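Prosby Allotment and Gardens Association
Minutes of the July general meeting

Print this page | E-mail this page

The meeting opened at 7.30 pm in the back room of the Prosby hall. Solange Delaunay took the chair. The minutes of the last meeting were read. One member asked that "the water scheme was welcomed" be changed to "the water scheme was described", as he did not recall any welcoming. Changed, and the minutes then signed.

1. Matters arising

The lower gate still does not shut. It was reported as mended in the spring and again last month. The chair asked who had seen it mended. No reply. The item stays open and the word "mended" is not to be used again until someone has tried the latch.

The hedge along the lane has been cut on our side only. The council's letter says the lane side is in hand. This is the same wording as the letter before it.

2. Trajkovski water proposal

The main business. Trajkovski have sent a revised offer for a shared watering system, with buried pipe, timers at each row and a control box by the shed. The price is now £734 for the first stage. The chair asked what the first stage covers. The paper says "initial works", and members could not agree whether that includes digging.

Mr Trajkovski's covering note claims the system will cut our water use by half. It does not say half of what. We have no meter on the upper rows, so any saving there would have to be taken on trust. A member from the upper rows said she waters by can, carries every can herself and would be surprised to learn she was wasteful.

Another member spoke in favour. He has used timers at home and thinks them a great help in a dry spell, and said that people who go away in summer lose half their beans. It was pointed out that people who go away in summer have usually asked a neighbour. He replied that he was the neighbour.

The chair said she was not against the idea but had now read the offer three times and knew less after each reading. She wanted to know who pays when a timer fails, and whether the yearly service charge on the last page is for the whole site or for each row.

Agreed: to write to Trajkovski with four questions (digging, meter, repairs, service charge) and to sign nothing before an answer is in hand. Carried, with 2 against.

3. Produce supper

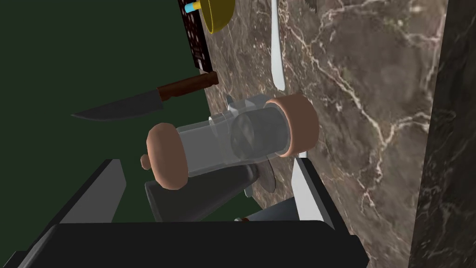 Prosby, July – Notes on the supper were taken separately and are joined to the minutes from this point.

The supper will go ahead on the same lines as last year. Members bring a dish made mainly from their own plot. There was a long exchange about "mainly". Last year's winning tart was said to contain one courgette. The winner was present and said it was a large one.

A proposal to charge for entry was put and then withdrawn. A proposal to ask for money at the door without calling it a charge was also withdrawn, after some discussion of what the difference would be.

Washing-up: the rota did not work last year. The same rota has been put forward again under a new heading. The chair asked what had changed apart from the heading. It will be looked at.

4. Compost

Sarkix have offered a free trial of their compost starter, two tubs, in return for a few kind words on our noticeboard. Several members felt that the kind words should wait for the compost. One had tried something similar on her own heap and said that it rotted at the same speed as the heap beside it, which had been given nothing.

Agreed: accept both tubs, use them on one bay only, leave the next bay alone, and look at the two in the autumn. Nothing to go on the noticeboard before then.

5. Bredska potatoes

The seed list gives Bredska as "resistant to blight". Three plot holders grew it last year and all three had blight. The supplier says that resistant does not mean immune. The meeting noted this and wondered what it does mean. Members may still order it if they wish. The bulk order will be for the usual sort.

6. Any other business

A member asked again about bonfires. The rule has not changed.

A shed key is missing. Whoever has it is asked to put it back on the hook, and no questions will be put.

The meeting closed at 9.10 pm.

Related items
Minutes of the June meeting
Water scheme: first offer from Trajkovski
Supper rules as they stand
Bonfires: the rule
Waiting list and how it works

Contact the secretary | © Prosby Allotment and Gardens Association | Back to top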